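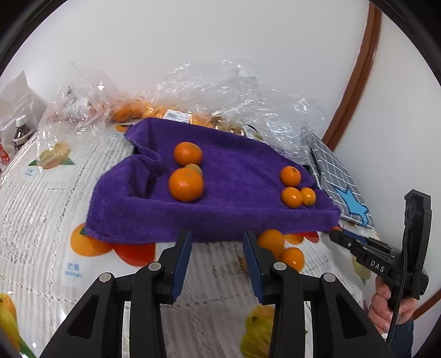
Oranges on the purple cloth, big ones to the left and the small ones at the other end.

Kelex Save Battery Board for handheld cartridges

I make these one at a time at my kitchen bench, so please read the whole page before you order! The Kelex is a little replacement board for old handheld game cartridges that have lost the ability to hold a save. You take out the original board, move your game chip across, and from then on your progress is kept in memory that needs no battery at all.

I started on it after my copy of Wandenik wiped itself the night before I was going to finish it (I was on the last castle, and yes, I'm still sore). I'd already swapped the coin cell in that cartridge twice and didn't feel like doing it a third time. Oluwatosin Bassey drew up the first layout for me, and I've been fiddling with it ever since - the current one is revision 4.

What you get
1 Kelex board, tested with a donor chip before it ships
2 spare shell screws
A printed sheet with the chip orientation marked

Does it work with my game?
If your game came out on the standard gray cartridge, almost certainly. I've had good results with Wandenik, both Okonkwo games and the puzzle one with the frog. Ukell is the odd one out. It uses a bigger save chip and needs the solder jumper on the back closed, so tell me in the order notes and I'll do it for you.

Your old save won't carry over by itself. If you have a cartridge reader, back it up first and write it back afterward. Without a reader you'll be starting fresh, sorry!

You do need to be comfortable with a soldering iron. The pins are close together and a fine tip helps a lot. I use plenty of flux and go slowly, and the whole swap takes me one cup of coffee.

Part number 323. Boards go out every Friday, and orders of 10 or more get a small discount - write to me first so I can check I have enough parts in the drawer. The next batch is due in December.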